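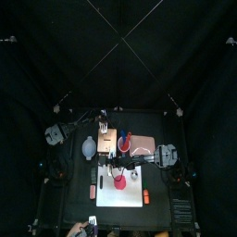 Two-arm cell with kitchen items laid out on the table.

Good Practice for Setting Up and Running a Two-Arm Tabletop Cell

Issued 2023-06-20 by the Skallasska Automation Training Office. Prepared by Jitendra Sandhu.

Purpose

This guide explains how to prepare, run and close a session at a two-arm tabletop cell. It applies to all cells at the Brophy and Serkden sites. It supports the written risk assessment for each cell and does not replace it. Where the two differ, follow the risk assessment and report the difference to the Training Office.

Before you begin

You will need the cell logbook, the item list for the task, and the key to the power cabinet. Two trained persons must be present for the first session of any new task. After that, one trained operator may work alone, provided that another member of staff is within hearing distance.

Step 1. Inspect the cell with the power off

Walk around the cell. Look at the curtains, the table rails and the clamps. Press each clamp by hand; it should not move. Follow every cable from the base of the arm to the gripper. A cable may hang in a loop, but the loop must not catch on the table, on the other arm or on any item when the arm is at full reach.

Record the result in the logbook before switching on. If a clamp or cable fails inspection, lock the power cabinet and attach a "Do Not Use" tag.

Step 2. Place the items

Set out only what is on the item list. Items that will be handled go near the middle of the table, where both arms can reach them. Items that stay in place go along the back. Tall items such as a cup with utensils in it need extra room, as the handles lean out past the rim and can be struck by a passing forearm.

Leave drawers and lids in the position given on the item list. An open drawer takes up space that the arm program may treat as free. 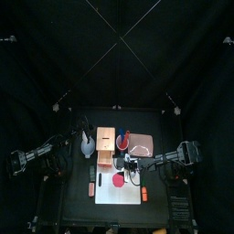

Photo: Bustska Cell Records

Place small or round parts last. Remove any that are not needed for the task, including spares left at the front rail. Glass, open liquids and sharp blades are not permitted in the cell under any circumstances.

Step 3. Set the limits

Select the reduced speed setting for the first three runs of a new task. Confirm that the work area limits on the controller match the layout sheet. The standard layout sheet for kitchen tasks is number 1209; the sheet for block and container tasks is number 1282. Do not use one in place of the other, even where the items look similar.

Step 4. Keep hands clear

No person may reach over the table while either arm is enabled. If an item must be moved by hand, follow this order:

1. Stop the program.
2. Disable both arms and wait for the controller to confirm.
3. Say "arms off" aloud if another person is present.
4. Move the item.
5. Step back behind the floor line before enabling the arms.

Handheld devices are held from the front of the table only. When not in use, they are returned to the holder and never set down on the tabletop.

Step 5. Run the task

Watch the arms for the whole of the run. Give special attention to any point at which the two arms pass close to each other. Where the arms must share the center of the table, the program should hold one arm still while the other works.

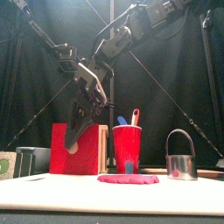

Both arms over a shared work area, with the right gripper at the notch of a red foam block.

Stop the run at once if an arm touches the other arm, if an item falls from the table, or if a cable becomes tight. Soft materials such as foam and play dough may change shape in the gripper. Check the grip force setting before each session that includes them.

When a gripper works near a box or panel, use the wrist camera view together with a direct view of the table. The wrist view shows the fingertips well but gives a poor sense of depth. An operator who relies on it alone may bring the fingers against a surface without noticing. 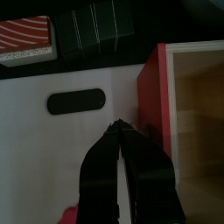 Approach slowly over the final 60 millimeters and stop if the position of the fingertips is in doubt. Openings and handle slots should be entered only where the task sheet calls for it.

Step 6. Close the session

Return both arms to the rest position and disable them. Remove all items and check them for damage. Wipe the tabletop, lock the power cabinet and sign the logbook. Any stop that was not planned must be entered with the time and the name of the operator.

Review

This guide will be reviewed each July. Comments may be sent in writing to the Training Office at the Serkden site.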